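Folta Releases Wrist-View Demonstration Set for Handling Thin and Soft Materials

HUNSIDE — Folta, a developer of data collection tools for robotic manipulation, announced in January the release of Skosto, a set of recorded demonstrations covering the handling of tissue, paper and other thin materials. The set is intended for teams training manipulation policies from examples.

Skosto contains 400 demonstrations in its first release. Each one records a single task from start to finish, with wrist camera video, gripper opening and arm position stored on a common clock. Recordings were made by trained operators at the company's Hunside site, using a two-finger gripper controlled by hand through a leader arm.

Thin materials are a known difficulty for learned controllers. A tissue changes shape as soon as it is touched, and its folds can hide both the fingertips and whatever lies behind them. Policies trained mainly on rigid objects tend to close too early or press too far into the surface below.

"We asked operators to work at a normal pace and to keep the attempts that needed a second try," said Noemí Robles, head of data operations at Folta. "A correction is useful training material. If the operator opens the fingers and approaches again, that stays in the recording and is labeled."
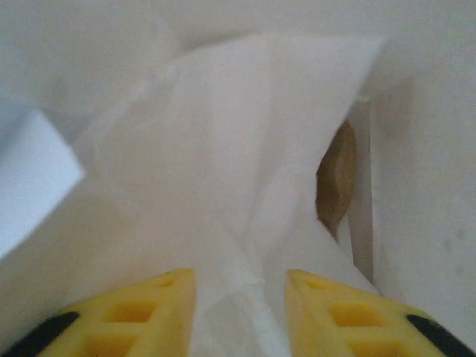 Robotics / Training Data

The wrist camera keeps both fingertips in view along with the material between them. In the view shown, a crumpled white tissue rises in loose folds between and above two yellow fingers, with a vertical crease running down toward the gap. Part of a tan-brown object is visible behind a fold. Partial views of this kind were kept in the set, and no background objects were masked.

Each demonstration carries a text instruction and a result label. Labels were assigned by 2 reviewers working separately, and recordings on which they disagreed were sent back for another review. Operators changed the starting position of the material between attempts, and recording sessions were limited to up to 50 minutes to hold operator performance steady.

The data format was defined with Tavares, which supplies the storage and playback software. Tavares has added a viewer that steps through video and gripper position together — a function requested by early users who needed to locate the moment of first contact.

"Most of our checking time goes to timing," said Nayeli Cortés, software lead at Tavares. "When the video and the gripper signal drift apart, the model learns to close at the wrong moment. The viewer makes the offset easy to find before training starts."

Skosto is available to research groups and commercial developers under separate licenses. The download includes the recordings, the labeling guide and a loading script. Folta plans to add demonstrations with folded cloth and plastic film in a later release.

Press contact: Folta Communications, Hunside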